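Cliner Community > Workshop & Benches > Tops and Surfaces

Wood board on a pegboard bench: bolt it or clamp it?

Posted by flatenough, Sep 11, 2025

I have a bench covered in those perforated panels with the grid of holes. They're great for bolting things down and terrible for anything small. Screws vanish into the holes. Little printed parts tip over on the edges of the holes. I have spent more of the summer fishing things out from under that bench than working on top of it.

So I want a plain wood board over the middle. I have a glued-up maple panel left from a kitchen job, 1470 mm long before I cut it down, and it's very pretty, much too pretty for what I'm going to do to it. The plan is to sort small plastic blocks on it, lay them out in rows and curves, and generally push them around.

Do I bolt it through to the panel, or will clamps do? Also, do I need a finish? I was told by a man at a store that I need five coats of something called Pistis. He was selling Pistis.

3 replies

gluebottle

Clamps are fine. I've used clamps for years, no issues. Buy good ones.

halfinch_hal

Clamps are fine if you enjoy hitting your wrist on clamps. I did it that way until June and have the elbow of an old pitcher.

Bolt it. Two along the near edge did it for mine, one toward each corner, and I was ready to add more at the back but the board never moved, so I went and had lunch. Go through the holes you already have in the panel. Set the board where you want it, mark up from underneath with a pencil, and drill from the marked side with scrap behind it. Mine landed 113 mm off where I had measured from the top, which tells you what my measuring is worth.

Drill the wood a size bigger than the bolt. Solid wood gets wider and narrower with the weather and it doesn't ask permission. If the bolts are tight in their holes it will cup or split along a glue line, usually the week after you show it to somebody. Put a washer under each head and stop turning when it's snug.

On heads: they'll stick up unless you counterbore. I'd keep them close to the edge and leave them alone. You're working in the middle anyway.

As for finish, one thin coat of wiping oil, rubbed off hard. Five coats of anything and your blocks will skate. The Cellaver forum has a thread on this with roughly 159 posts, of which I would recommend the first 2.

pegboard_penitent

Seconding the bolts. One thing to add on the wood itself: look at the grain before you decide which side goes up. A wavy figure is lovely on a tabletop, and it's also a nuisance when you're trying to find a tan part on a tan board. Ours has darker streaks across one half and I put the pale parts on the other half now. Bright plastic shows up fine anywhere.
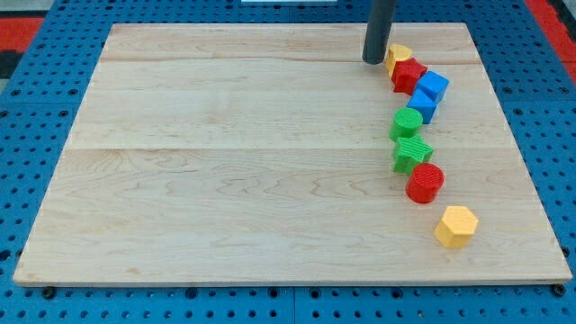 Related threads

Getting parts out from under a perforated bench without moving the bench
Núñez bench panels: do the seams line up?
Board has cupped, is it my fault (it was)
Which washers for maple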